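Pitch Drift in Unaccompanied Rehearsal: Measurements with an Amateur Choir

Project report, Musical Acoustics option, second year

Background

Most amateur choirs go flat when they sing without a piano. The effect is well known to singers and conductors, but it is usually discovered only when the pianist plays the last chord and everybody winces. The purpose of this project was to measure the change in pitch over the course of a piece, and to see whether it depended on how the singers stood.

The choir was the Drestia Singers, a mixed group that rehearses in the old school hall in Bunduvthorpe. At the time of the measurements it had 19 regular members. The basses are strong and the tenors few, as in many choirs of this type. Rehearsals begin at half past seven in the evening and have a tea break in the middle.

Material

Two pieces were used. The first was a slow part song in F major, already in the choir's repertoire and known by heart to most of the altos. The second was a short evening hymn in E flat, which the choir had begun to learn in October. Both are in four parts and both end on the chord they begin on, so that the opening and closing chords can be compared directly. The conductor agreed to give the starting notes from a tuning fork and a quiet hum, as she would in a concert, and to leave the piano closed until the end of each take.

Standing order

Two standing orders were compared. In the block order, each part stands together, sopranos on the left and basses at the back. In the mixed order, no singer stands next to another of the same part if this can be avoided. The choir normally uses the block order and had sung in the mixed order only once before, at a summer concert.

Some members disliked the mixed order at first. Two altos asked to stay within hearing of each other and this was allowed, which means that the mixed order was not fully mixed. The positions were marked on the floor with tape so that they could be repeated after the tea break.

Recording and analysis

Takes were recorded with a single microphone on a stand in front of the choir, at the height of the conductor's head. The recordings were analysed with Nonine, the pitch tracking program used in the department's teaching laboratory. Nonine gives the frequency of a sung note as a difference in cents from a chosen reference. One hundred cents make a semitone.

The bass note of each main cadence was used as the measuring point. Bass notes were chosen as they are held longest and have the least vibrato. Where the basses came in late, or where a chair was moved during the chord, the reading was taken from the second half of the note. Readings that changed too much within the note to be useful were left out.

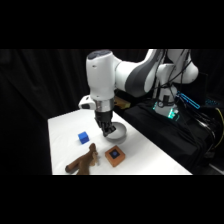
Why was the pitch measured at the cadences and not all the way through?

A cadence gives a held chord with a clear bass note, and the reading is steady. Between cadences the notes are short, the words change the vowel, and the tracked pitch moves too much to be compared from one take to the next.

Results

The part song fell in every take. In the block order the mean fall from first to last chord was 25 cents. In the mixed order it was 11 cents. The direction of the difference was the same before and after the tea break.

The fall was not even. Most of it took place in the middle section, where the sopranos have a repeated note over changing harmony and the altos move down by step. The last page was fairly stable in both orders — the choir had settled at its new pitch and kept it.

The hymn gave a less clear result. It also fell, but the takes differed so much from each other that no mean is given here. The choir was still learning the notes, and in two takes the tenors entered on the wrong one and had to find their way back. It would have been better to wait until the hymn was secure.

Discussion

The smaller fall in the mixed order agrees with what the conductor expected. A singer who stands among other parts hears the chord more clearly and has less chance of following a neighbour down. Another explanation is that the mixed order was unfamiliar and the singers simply paid more attention. The measurements cannot separate these two causes. A longer project, in which the choir used the mixed order for a whole term, might do so.

The hall itself was not studied. It has a wooden floor and a low ceiling, and several members said that it is harder to hear the basses there than in the Zamfir Chapel, where the choir gives its Christmas concert. A repeat of the part song in the chapel was planned but the building was closed for repairs to the heating.

Room temperature was not logged either. It has no direct effect on the pitch of a voice in the way it does on an organ pipe, but a cold hall makes for tired singing.

Further work

The part song should be recorded again in both orders with one microphone for each part. Changes in the upper voices could then be followed between the cadences, and the middle section could be looked at chord by chord. The tape marks have been left on the hall floor with the choir's permission.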